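Odds and ends: sorting the mixed bin
Speaker notes, 3/16/25. Talk runs 20 minutes, questions after. 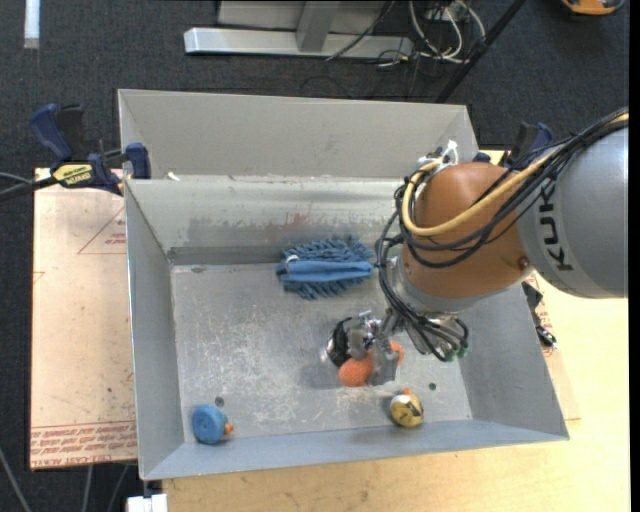 Slide 1. Mixed items in a metal bin, with the blue cleaning mitt at the back.

Leave slide 1 up while people find seats. Start on time even if the back rows are still filling.

Opening

Thank the Gavach hall for the room. Say where the toilets are and that tea is at the end.

I sort donated household goods at the Momby reuse shop. Clothes, books and furniture all have their own people and their own shelves. I look after what's left over: toys without a box, cleaning things, kitchen bits, parts of something. We call it the mixed bin. Most of tonight is about how we empty it.

Point at the slide. A microfibre mitt and a few small, bright things, one blue, one yellow, one orange. That's a very light bin by our standards, but the mix is typical. Cleaning gear and toys end up together because people clear out a cupboard or the boot of a car in one go, and everything small goes in the same bag.

Ask the room: who has a drawer like this at home? Wait for hands.

Slide 2. Last March

One month of mixed bins at Momby, written down on paper by whoever was on shift.

Items sorted: 1286
Put aside because we couldn't say what they were: 257

Read both numbers out, the slide is hard to see from the side seats. The second number surprised us. Some of those were caps, knobs, clips and feet that clearly belonged to something. Others were whole objects that none of us recognised. We kept them on a shelf for the rest of the season and people did come in and claim them as spare parts, mostly the knobs.

If someone asks about weight: we don't weigh the mixed bin. It would tell us more about saucepan lids than anything else.

Slide 3. The bin itself

Go back to slide 1 for a moment if the clicker allows it, otherwise just describe ours.

We used cardboard boxes for years. They went soft at the bottom and split. Then plastic tubs from the hardware store, which were fine until winter, when they cracked at the corners in the unheated shed. Now we use metal. Points to make:

Metal wipes clean. Bare metal also scratches and goes patchy, and there is no use fighting it. The floor of the one on slide 1 is covered in scratches and worn spots. Ours look the same.

Sloping sides help. You can get your hand under a flat thing by sliding it up the slope.

A high back is useful if the bin stands against a wall. Small things go over a low back and you find them in spring.

Look for holes in the floor of the bin. There are two small ones in the one on the slide. If you sort beads, screws or game pieces, put a tray underneath or tape over the holes before you start.

It's loud. Put an old towel down if you work in a shared room. We had complaints from the Dudás sewing group next door and the towel fixed it.

Slide 4. Shallow and few

The main rule we follow is to keep the layer shallow. Tip in only enough that you can still see the bottom between things. When the bin is full you end up digging, and when you dig, the small pieces go down and stay down. The last ten minutes are then spent scraping up things you could have picked out at the start.

With a shallow layer, each thing can be picked up on its own without moving the one next to it. Slide 1 is a fair picture of the spacing I mean, though you can go a good deal fuller than that.

Order of picking:

Big soft things first. They hide whatever is under them. Shake them over the bin, never over the floor.
Then anything with a cord or a strap.
Then hard things, largest to smallest.
Sweep the rest into a dustpan and go through it on a white plate.

Demonstrate with the plate. It's in the blue carry bag under the table.

Slide 5. Soft things: mitts, cloths, dusters

Pass round the sample mitt. It's green, older than the one on the slide, but the same sort, with the shaggy noodle strands.

These are a nuisance in a mixed bin because the strands pick up everything: grit, hair, staples, glitter. Run your fingers through them before you decide whether to sell. If you find metal in one, it goes in the rag box. A mitt with a bit of grit in it will scratch somebody's car and they will come back and tell you about it.

What we do with the good ones:

Wash separately from cotton. Microfibre grabs lint and you'll never get it all out.
No fabric softener.
Hang it by the loop if it has one. The one on the slide has a small white loop at the end. Mine has lost its loop, so it goes over the rail.
Pair it with a bucket or a sponge for the shelf. Alone, mitts sit for weeks. With a bucket they sell in a couple of days.

Pause here for a quick question if there is one. Don't take more than one, the toy part is longer.

Slide 6. Small toys

Most of what people want to ask about. Go slowly.

First check: is it whole? Turn it over. Look for a battery door, a missing wheel, a hole where something used to be. Many small toys have a part in a second colour that pokes out somewhere, like the orange bits on the blue one and the yellow one on slide 1. Give that part a gentle tug. If it moves and it shouldn't, the toy doesn't go on the shelf for little ones.

Second check: button batteries. If the door doesn't need a screwdriver to open, we don't sell it. We take the battery out, tape it and put it in the battery tin. No exceptions, including for things that still play a tune.

Third check: bumpy or textured surfaces. They hold dirt in the dips. Old toothbrush, dish soap, warm water, rinse, air dry on a rack. Anything squeezy that has a hole in it gets squeezed over the sink first. If the water comes out with black specks, bin it. You can't clean the inside.

Fourth check: smell. Pick it up and smell it. People laugh at this one but it's how we catch smoke and mould.

Slide 7. Bags and pricing

Single small toys go in the basket by the till. Sets go in a clear bag, with the count written on the bag in marker so that staff can check it when it comes back from being handled.

We tried sorting toys by colour for the window, and it looked good. It took too long to keep up and we stopped. Now it's by size, with a separate basket for anything that makes noise.

Anything we can't name gets a string tag with the date it came in. When the shelf is full, the oldest go to the school art room on Zakel Road. They'll take nearly anything that is clean and has no sharp edge.

Slide 8. Doing this at home

You don't need a metal bin. A roasting tin or a baking tray with a lip is fine, and for a kitchen drawer it's the right size. Put it on a table at a height where you don't have to stoop. Good light from the side shows up small things better than light from above.

Four containers next to it: keep, wash, give away, don't know. The last one matters most to people who get stuck. If you stand there wondering what a thing is, put it in "don't know" and pick up the next. Go through that container once at the end, with somebody else from the house if you can. Somebody else usually knows what the bit of plastic is for.

Stop when the tray is empty. Don't tip in another lot because it's going well. A second tray straight after the first tends to be left half done on the table until supper.

Slide 9. What we take at Momby

Read the list:

Clean toys, whole, no recalled items
Cleaning tools that have been washed
Kitchen tools, but no loose blades
Parts, if bagged and labelled with what they came off

No paint, no car seats, no pillows. We're asked for pillows every week and the answer is still no.

We printed 3000 of the small yellow leaflets with this list and the opening hours. There's a stack by the door. Take a few for your neighbours, please, the box is heavy and I'd like to carry less of it home.

Questions

Have the toothbrush and the battery tin out on the table for this part. Collect the green mitt back before tea.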